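[loleo-list] Open day at Ekedton: what we saw, and answers to the questions from last week
2018-04-28

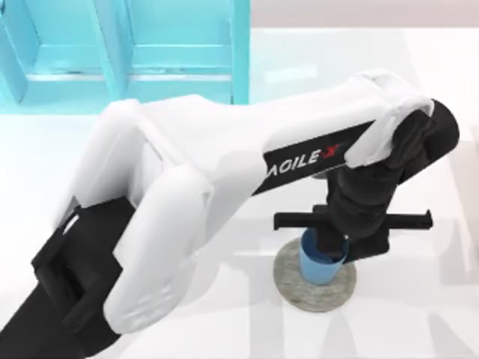 The cup and coaster task in the simulator, arm over the cup.

Hello all,

I went to the Teden open day at the Ekedton site and said I would write it up for the list. I have put my answers under the quoted message further down. First, the general report.

The day ran from ten to four. You signed in at the front desk, got a sticker and were sent down the corridor to the demonstration room. There were two parts to it. One half of the room was the simulator, shown on a big screen with a desk in front of it, and the other half was a bench where staff talked about mounting, cabling and power. I spent most of my time at the simulator, as that is the part most of us on this list would use.

The task on the screen was a small one. There is a white tabletop with a round coaster, a blue cup standing on it, and a turquoise rack off to one side. The arm is a white one with black joints and carries AGILE-X lettering on the link. It has to get hold of the cup, lift it off the coaster and put it in the rack. The staff call the task set Cho, and this is the first one in it. I was told they use it to check that a new setup is working before they try anything harder.

They ran it with the layout fixed first, then with the cup and coaster shifted to a new spot each time. In the fixed layout I did not see it miss while I was standing there. With the shifting turned on it missed several times. Most of the misses I saw were at the pickup, where one finger came down on the rim and pushed the cup over. In one run it got the cup up cleanly and then caught the front of the rack on the way in.

A printed sheet on the desk gave results from their own testing. Out of 1000 runs with the layout shifted, 477 ended with the cup in the rack. I was glad they put that out where people could read it. The sheet did not say how far the cup was moved between runs, and the person at the desk did not have that number but offered to find out.

Visitors could take a turn at the keyboard. You were allowed to change the starting spot of the cup and the speed of the arm. Slowing it down helped with the rack and made little difference at the pickup. The queue was short after lunch, so I had three turns.

Now the questions.

> On the last thread it was said that Ekedton would be
> showing the simulator and not just slides. If anyone
> from here is going, could you find out the following?
>
> 1. Does it need a special machine, or will it run on
> what we have in the Loleo workshop?

They were running it on a desktop machine with a decent graphics card. Our newer machine should be fine. Our old one will run it without the display, which is enough for a batch of runs overnight, but you would not want to sit and watch it.

> 2. How many runs do you need to record by hand before
> the arm does anything sensible?

The answer I got was 50 for the fixed layout. For the shifted one they said more, and would not commit to a number. They also said that careless recordings do more harm than too few, and that they throw out any run where the person at the controls stopped and started over.

> 3. Does the grip in the simulator behave like a real
> one? Ours slips on anything smooth.

Partly. The contact settings can be changed, and they showed me the file. Out of the box the cup is too grippy. The person on the bench side said a grasp that only just holds in the simulator will drop a real cup, and told me to lower the friction until the runs start to fail and then work on it from there. I have a copy of the settings they use and can send it to anyone who asks.

> 4. Can we bring a group? We had a lot of interest
> in September.

Yes — but the limit is 19 people in the demonstration room at one time, and they want the names ahead of the visit. Larger groups get split, with one half on the bench side of the building while the other half is at the simulator. Parking is behind the building and the spaces near the door are reserved.

A few other notes. The room is loud when the bench equipment is running, so stand near the front if you want to hear. There is coffee but no food on site. The handout covers installation only and leaves out the Cho tasks, which come as a separate download.

Teden plans to hold another open day but has not set a date. If we want a group visit before then, we need to write to them. Please reply on the list if you would come, and say whether you are more interested in the simulator or the bench.

— from the Loleo workshop

_______________________________________________
loleo-list mailing list
To leave the list, send a message with the word "unsubscribe" in the subject line.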